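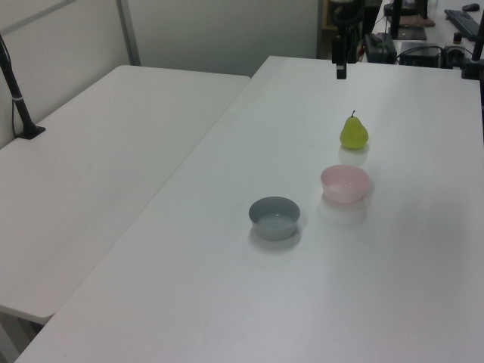
How a Robot Learns to Put a Pear in a Bowl

Picking up a pear is easy for you. You see it, you reach out, you grab it, and you are probably thinking about something else the whole time. A robot arm has to be taught each piece of that job. The students in the Hundard Robotics Club spent this school year doing exactly that.

The club meets after school on Fridays. Their coach is Mwanahawa Urio, who used to fix machines in a bottle factory. The students named their robot arm Wisska. The computer program that tells the arm what to do is called Sang.

What is the job?

The job has one sentence: put the pear in the pink bowl. The table has a green pear, a pink bowl and a gray bowl on it. The two bowls are close to the same size and shape, so the robot can't choose by shape. It has to use color.

Why have a second bowl at all? If there were only one bowl, the robot could learn "put the pear in any bowl" and still get a perfect score. With two bowls, the students can tell if it really learned which one to use.

How does the robot see?

A robot sees with a camera. The camera takes pictures, and each picture is made of tiny colored squares called pixels. To the computer, every pixel is a set of numbers. A patch of green has different numbers from a patch of pink or gray.

A white table helps. The pear and the bowls stand out against it, and the program has fewer things to mix up. Shadows can still cause trouble. A dark shadow on a white table can have nearly the same numbers as something gray, and a program that has not seen many shadows may think it is part of a bowl.

How does the robot learn?

There are two common ways to teach a robot. One is to write down every move as a rule: go left, go down, close, go up. This works well if the pear is always in the same spot. Move the pear a little and the robot grabs air.

The other way is to show the robot what to do, over and over. A student guides the arm through the whole job while the computer saves the pictures and the moves. One time through is called a demonstration. The club uses this second way. By December they had saved 80 demonstrations, and the arm still missed a lot. By spring they had 1,452.

Each time, the students put things in new places. Sometimes the pear goes in back. Sometimes the bowls trade sides. If the pink bowl were always on the right, the robot might learn "go right" and never learn "pink."

What happens when it goes wrong?

The students write it down. Their notebook has a page for each kind of mistake:

Missed the pear
Dropped the pear
Wrong bowl
Bumped a bowl
Stopped and did nothing

Bumping was the biggest problem this year. Pears are narrow at the top and round at the bottom, and if the arm pushes one while closing, it can roll into a bowl. The students fixed part of this by making the arm slow down near the table.

Is there a contest?

Yes. The club entered the Estier Challenge on May 5, 2023, along with 13 other teams. Each team got the same job and the same amount of time. The judges chose where the pear and bowls went, and teams did not find out until their turn — so nobody could practice the exact setup.

Words to know

Demonstration: one full time through a job, done with a person guiding the robot.

Pixel: one tiny square of color in a digital picture.

Program: the instructions a computer follows.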